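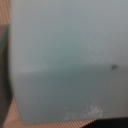
Wrist cam: Pritari or Mustavero?
Posted by ditherbox, December

Trying to pick a wrist camera for a two-finger gripper on a budget that would embarrass a vending machine. The Pritari focuses closer. The Mustavero costs 30 bucks less and has a mount that fits. All I want is to see what the fingers are doing in the last inch.

grumpy_servo wrote:
Neither. Put one good camera overhead and stop paying to look at mush. By the time you're close enough to grab, a wrist cam is just a color swatch.

deb_costa wrote:
Disagree. A swatch with a finger next to it still tells you which side you're crowding. My overhead view is mostly the back of the arm.

I've had soft pads on the fingers for a month and the wrist view is how I tune them.

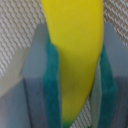
With fruit I care about two things: which pad touches first, and whether the peel is taking the load on one side. You don't need sharp for that. I capped the closing force at 5 newtons and ran 25 bananas on the bare fingers, then 25 on the pads. The pads won. My household has asked for no more banana bread.

grumpy_servo wrote:
So you proved foam is softer than plastic. Call Dekker, they'll want to hire you.

deb_costa wrote:
They make a padded finger for 71 dollars each, so they could use the help.

ditherbox wrote:
Does the cheap camera lag? I'm on a Gitomden controller and it already thinks things over before it moves.

looselug wrote:
The Mustavero was fine on mine. Lock the exposure, or every pale object resets it halfway through the approach. I'd still get the Pritari if you plan to read labels up close.

grumpy_servo wrote:
Overhead. I'll be here when you come around.

ditherbox wrote:
Ordered the Mustavero. Deb, what glue did you use on the pads?

Contact the moderators | Copyright Debora Costa and forum members | Back to top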